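4.2 What was left for the technicians

Bomau's brochure promised to free the bench staff for higher-value work. At Grerndale this meant watching.

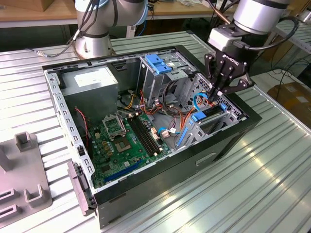

Radu Stoica, with 11 years of teardown behind him, called it "being paid to be a smoke alarm." Over the trial he logged 300 interventions, most of them cable-related. 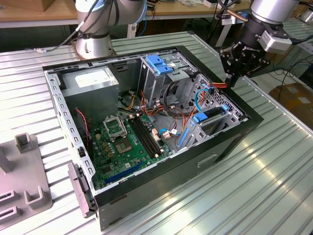
Figure 3. Tower on its side between the two arms.

Drives kept their old prestige. Staff who had shrugged at losing the screws wanted the drives back.

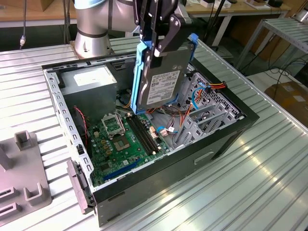
Roxana Cârstea asked for a pause button within reach and got one in January, after a risk review. 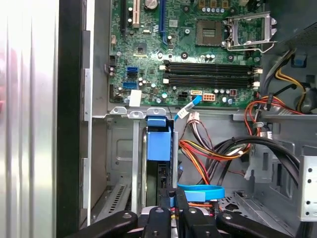 4.3 Pay and job titles

Titles changed first. Pay is still under discussion.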